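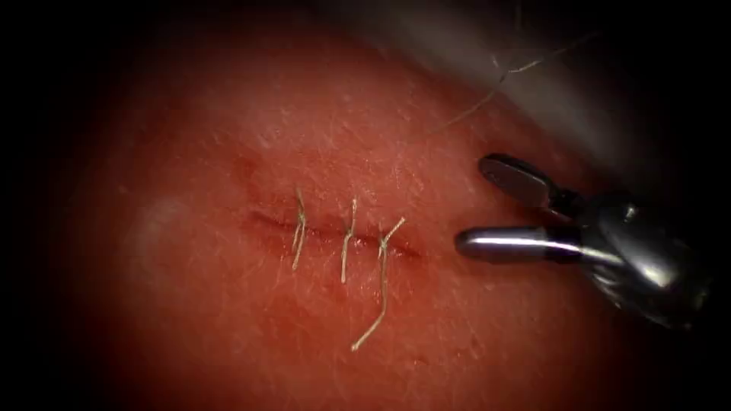
Moving point of view in a series: one long file or one per book?

Posted by Catrin Phillips, 30/12/2018
Category: Drafting and Revision

I am revising the second novel in a planned series of four. The first, Jutham, is finished and has been through a copyedit. The second has the working title Cusia. Both are close third person, past tense. Jutham has one viewpoint character. Cusia has three, and that is where the trouble comes from.

The current state of the manuscript is as follows. Chapters alternate between viewpoint characters in no fixed order. Each chapter is its own document in the binder. The shortest is 1,347 words and most are closer to 2,000. I keep the series bible in a separate file, with entries for people, places, dates and terms. The bible was written while I had only one narrator, so it records what is true in the story world. It does not record who knows it.

In revision I keep finding places where a viewpoint character refers to something she has not been told. In chapter 14 the younger sister thinks about the sale of the mill. She is not told about the sale until chapter 19. My first reader did not catch it. I found it while looking for something else.

What I need to know:

Is there a standard way to track character knowledge across chapters and across books? Should it live in the bible or in the chapter files? And if I reorder chapters, which I expect to do at least once more, how do I keep the record from going stale?

I use a binder-style writing program with custom metadata fields and a plain spreadsheet. I would prefer not to buy anything else. I have looked at timeline software and it tracks events well enough, but it has no place for who was told about them.

Marlene Dantas
Posted in reply to Catrin Phillips

There is no standard that I know of. I have written five books in one series with two to four viewpoints each, and the method below is the one that held up.

Keep a knowledge table in the spreadsheet, separate from the bible. One row per fact. One column per viewpoint character. In each cell, put the scene ID in which that character learns the fact. If the character knows it before page one, put a zero. If the character never learns it, leave the cell blank.

The scene ID is the part people get wrong. Do not use the chapter number. Chapter numbers change when you reorder. Give every scene a permanent code when you create it, for example C2-041, where C2 is the book and 041 is the order in which you wrote it. The code never changes, wherever the scene ends up. Put the same code in a custom metadata field in your writing program.

Then make a second sheet with two columns: scene code and current position. When you move a scene, you edit the second sheet only. The first sheet can look up the position from the code. A simple lookup formula does it. If you want the errors to show themselves, add a third sheet listing each mention of a fact by scene code, with the viewpoint character beside it. Compare the position of the mention to the position of the learning scene. Any mention with a lower position than its learning scene gets flagged. 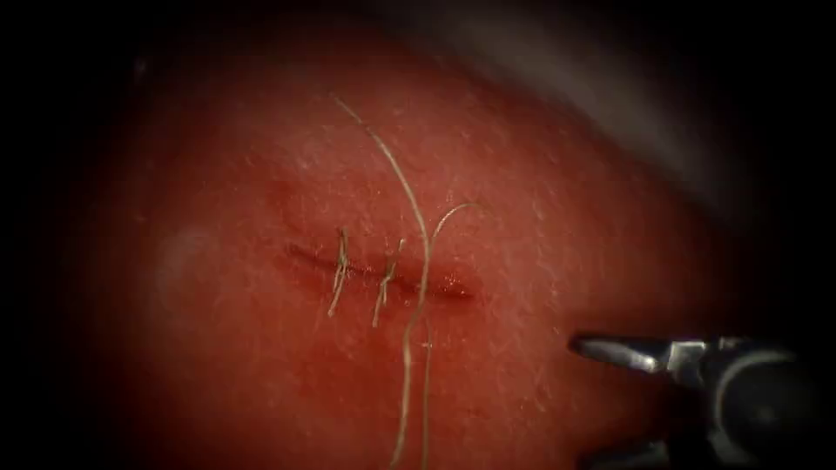 The initial entry is slow. My table for the third book had 169 rows, and over 90 of them were never used for anything. Limit the rows to facts that at least one viewpoint character does not know at the start. If everyone knows that the mill is on the river, it does not need a row. The sale of the mill does.

Three further notes on the table.

Treat a false belief as a separate fact. "The mill was sold to the uncle" and "the mill was sold to a stranger" are two rows. A character may learn the first in one scene and have it corrected in another.

Suspicion is different from knowledge. I put an S before the scene code for the scene where the character first suspects, then the plain code after a slash for the scene where she is certain. The lookup will not read the cell in that form, so if you want the automatic check, split it into two columns.

For flashbacks, position in the text and position in story time are different numbers. You need both. Check character knowledge against story time. Check reader knowledge against text position. Give the reader a column as well. Most of my real problems turned up there, usually as a scene that depends on something the reader has not seen yet because I moved the chapter that explains it.

As to your second point, leave the bible alone. It should say what is true. Add a link to the row number in the knowledge table if you like.

Jozef De Smet
Posted in reply to Catrin Phillips

I think a spreadsheet is too much for three viewpoints. I just reread each character's chapters straight through, in order, with the others hidden. If she knows something she shouldn't, you notice it. Most binder programs let you filter by label, so label by viewpoint and make a collection for each one. It takes a few days per character.

Also, do it on paper if you can. I printed mine at a copy shop with wide margins.

Not sure about across books. Mine is a standalone.

Iolanda Mendonça
Posted in reply to Catrin Phillips

Both of the methods above work and they catch different errors. The table catches the ones you have already thought of as facts. The read-through catches the ones you have not, such as a character using another character's nickname for someone she has never met. I do the read-through first and build the table from what I find. The table comes out shorter that way.

On reordering: take a snapshot of the whole project before you move anything, and write the old order in the snapshot title. When a later scene stops making sense you can see what used to come before it.

One correction to Marlene's formula. If the learning scene and the mention are the same scene, the positions are equal and nothing gets flagged, even when the mention comes first on the page. You have to check those by eye. Sort by matching codes and there will only be a handful.

For the series question, copy the table at the end of each book and convert every filled cell to zero. Those are the starting conditions for the next book. Facts that are now zero in every column, reader included, can be deleted, with one exception. If you expect people to start with the second book, the reader column goes back to blank.

Catrin Phillips

Thank you. I have started the scene codes and will do the filtered read-through for the younger sister first. The point about the reader column applies to me, as Cusia is meant to stand alone. I had marked the reader as knowing everything from Jutham, so that column will have to be redone.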